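I caught Bouchra El-Sayed on a Sunday, which she swears is the best day for teaching robots because the building is quiet and you can hear yourself mess up. She had coffee going, a playlist I didn't recognize, and an opinion on pretty much everything I asked (my favorite kind of interview!).

Bouchra runs demonstrations for Walura. She drives the arms by remote control through a small task, over and over, and each run gets saved so a model can learn from it later. The sorting project they call Girkell is up to 1,903 runs so far. "I've personally done 291 of those," she told me, "and I would throw out my first 10 tomorrow if they'd let me."

Why those? "I was driving like a video game. Fast, jerky, correcting all the time. Then you watch the policy copy you and it does the same silly wiggle before every grab. It's like hearing your own voice on an answering machine."

So I asked what a good run looks like, and she thought about it for a while. She likes one clean approach, a short pause before the fingers close, and no showing off on the way to the tray. She also shifts things a little between runs, a box leaning here, a tube turned there, so the model doesn't just memorize one tabletop.

I'd figured guiding the arm by hand would be easier, and I said so. "For one arm, sure, I love it," she said. "You feel the weight, you feel where it doesn't want to go. But with 2 arms I run out of me pretty quickly." The team did try it on an older project, Flemard, and she still misses how fast you could show somebody new the ropes that way.

Small paper boxes are what she's on at the moment, and she finds them harder than they look. Squeeze too much and they buckle, too little and they slide right out of the fingers. "Bottles forgive you," she said. "Paper doesn't forgive anything."

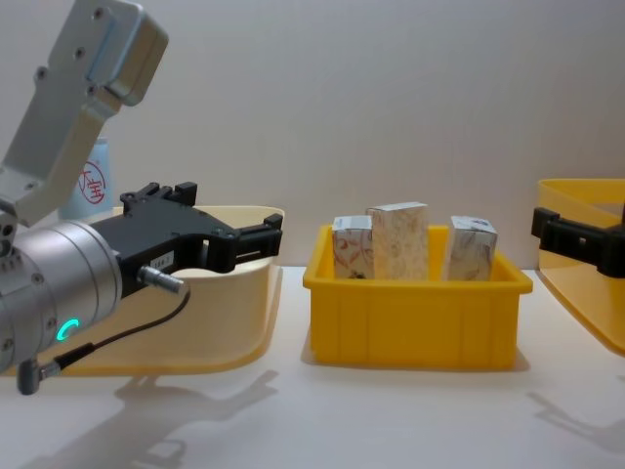
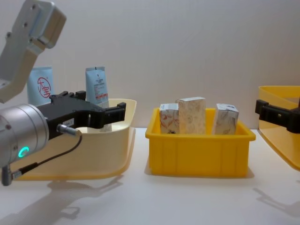
The yellow bin in the middle, with arm and tray on the left:
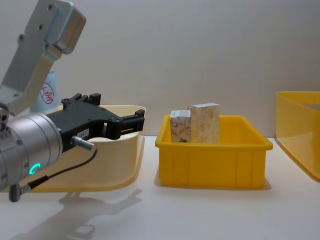 Abdel Rahman wrote in after reading a draft of this to say that he'd keep those first 10 runs, wiggles and all, as long as they were labeled, and that a model trained only on tidy driving tends to freeze up the first time a grab goes wrong. He'd like to see people record the recovery on purpose. I passed that along to Bouchra, and she's willing to try it with the boxes next, provided she gets to pick which mistakes.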